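Orkix Hand-Held Gripper Kit
Item no. 1851
Sold by Clandmont

The Orkix is a two-finger gripper held in the hand, with a camera mounted on the tool. An operator does the job by hand and the kit records it. The recordings are then used to train a robot arm fitted with the matching Orkix head.

Most buyers use it for cloth work such as folding, sorting and turning garments right side out. The jaws close on a fold of thin knit without the operator having to scoop it off the table. Grip force is set with a dial on the handle and stays where you leave it.

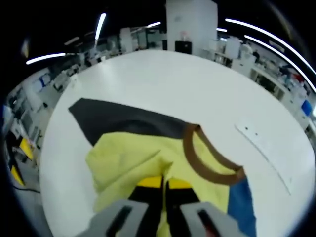
The wide lens takes in the work surface and the room past it, so there is no need to build a plain backdrop. Keep the lens clean. Lint builds up faster than you would expect, and a soft brush is included.

In the box
Gripper with camera
Charging dock
24 spare jaw pads
Lens brush
Hard case

Battery life is up to 40 minutes of recording. A second battery is sold separately (item no. 1571). Recordings copy over when the gripper is set in the dock.

Customer comment
"We run two of these on t-shirts and towels. Pads wear on the inside edge first, so check there. The case latch is stiff." Irena Szulc, Jaltar

Setup help is by email only. Write to Cauã Figueiredo at the Clandmont parts desk and give the serial number from the base of the handle. Orders placed in July ship in August.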